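17 Apr 2020
Household Textiles Group, Morikawa Institute

4. Results and discussion: how households layer and change their bedding

4.1 Response and coverage

The postal questionnaire was sent to 400 households in the district of Divero, and 369 were returned in a usable state. The return was higher in the older terraced streets near the canal than in the newer flats on the eastern side, where several envelopes came back marked as undelivered. No weighting was applied to correct for this. Readers should bear in mind that the flats are warmer in winter than the terraces, and that residents of the flats are therefore somewhat under-represented in every table that follows.

A diary was kept during March by 70 of the responding households. Each was asked to note, every morning, which layers had been on the bed overnight, whether any had been removed before waking, and whether the window had been open. A small temperature logger (the Punix, in its standard casing) was placed in the bedroom at pillow height, away from the radiator. The diary sheets were collected by post at the end of the month.

4.2 Number and order of layers

The most frequent arrangement was a fitted lower sheet with a single duvet in a washable cover. The second was the older arrangement of lower sheet, upper sheet and one or more blankets. Respondents who used an upper sheet tended to have used one since childhood, and many wrote in the margin that they disliked the feel of a blanket against the skin. A third group used both a duvet and a blanket, the blanket being laid across the foot of the bed during the day and drawn up at night when needed.

The questionnaire treated this third group as duvet users. The diaries suggest that this was a mistake in the design. Among households with both, the blanket was often the only layer used from the second half of March onwards, the duvet having been folded and moved to a chair or a chest. A single question on "main covering" cannot capture this, and we recommend that later surveys ask about the covering used on the previous night.

Of the households keeping a diary, 29 changed their usual layers at least once during the month. Most changes followed a run of two or three mild nights. Changes in the other direction, from fewer layers to more, were slower: respondents would sleep under a covering they described as too thin for several nights before fetching a second one. The reasons given were practical. Spare blankets were kept in lofts, under beds behind other things, or in vacuum bags that take some effort to open and close again.

4.3 Storage and reach

The place in which spare bedding was kept had a clear bearing on whether it was used. Households with a spare blanket in the bedroom itself reported adding it during the night. Households that kept it elsewhere seldom did so, and several respondents stated that they would sooner put on a jumper or socks than leave the room. This agrees with the logger readings, which show that bedrooms in the terraces continued to cool until shortly before dawn, when few people are willing to get up.

The position of furniture matters here as well. In narrow rooms one side of the bed is commonly pushed against a wall, and the nightstand then occupies the only free side. Respondents in such rooms described difficulty in tucking the blanket on the wall side, with the result that it slid towards the open side overnight. The plan drawings returned with the questionnaire were not made to scale and could not be used to measure clearances. They do show that the nightstand was nearly always placed level with the pillow, and that drawers, where present, were used for medicines, chargers and reading matter and hardly ever for linen.

A bedroom layout with a bed, a blanket and a nightstand is given in Figure 6 at the end of the section.

4.4 Washing intervals

Sheets and covers were washed far more often than blankets. This was expected, but the difference was larger than the pilot work had indicated. Lower sheets were usually changed weekly or fortnightly. Blankets were washed once or twice a year, commonly in spring before being put away, and a number of respondents could not recall the last occasion. Woollen blankets were washed least. Respondents were afraid of shrinking them, and the care labels on older items had often faded or been cut off.

Drying was named as the main obstacle. A wet blanket of double size is heavy, and in flats without a balcony it has to be hung over a door or a bath, where it dries slowly and may take on a stale smell. The launderette on Haruner Street was mentioned by many respondents as the place where large items were taken. Its machines have a bigger drum than those found in most homes. Cost was rarely raised as a concern. The journey with a full bag was raised often, above all by older respondents and by those living on upper floors without a lift.

Households that used an upper sheet washed their blankets no more often than others, although several gave protection of the blanket as the purpose of the sheet. Whether this represents a saving of effort depends on what the blanket would otherwise have needed. The survey did not examine soiling directly, and no samples of fabric were taken.

4.5 Colour and perceived cleanliness

An open question invited respondents to say how they judged that bedding needed to be changed. Smell and the number of days since the last change were the leading answers. Appearance came third, and the replies under this heading were closely tied to colour. White sheets were said to show marks early and were preferred by some for that reason. Pale blankets drew mixed opinions. Some respondents regarded them as fresh and restful, while others had replaced them with darker ones after spills of tea or after acquiring a dog.

It would be unwise to draw firm conclusions about hygiene from these replies. A dark blanket washed once a year and a pale blanket washed once a year are likely to be in a similar state, whatever their owners believe. The replies are of interest mainly for advice leaflets, which at present recommend an interval in weeks and say little about how people decide in practice.

4.6 Limits of the present data

The diaries cover one month in one district, and March was mild. Households with infants were excluded at the outset, as separate safety guidance applies to their bedding. The loggers recorded air temperature only, and humidity would have been a useful addition in the canal-side terraces, where damp was mentioned by respondents without prompting. Three loggers were returned with flat batteries and their readings have been left out. The next section sets out the revised questionnaire.

Figure 6. Simulated bedroom with a white-sheeted bed, a pale blue blanket and a wooden nightstand. 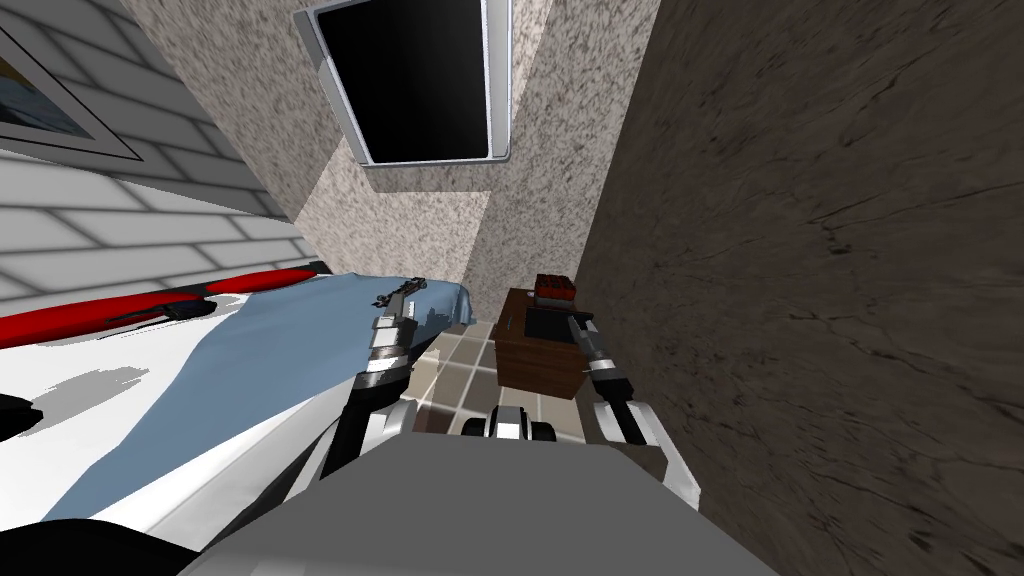

Where is the best place to keep a spare blanket in a cold bedroom?

Keep it in the bedroom itself, preferably across the foot of the bed or on a chair within reach. Households in the survey that stored a spare blanket in another room seldom fetched it during the night.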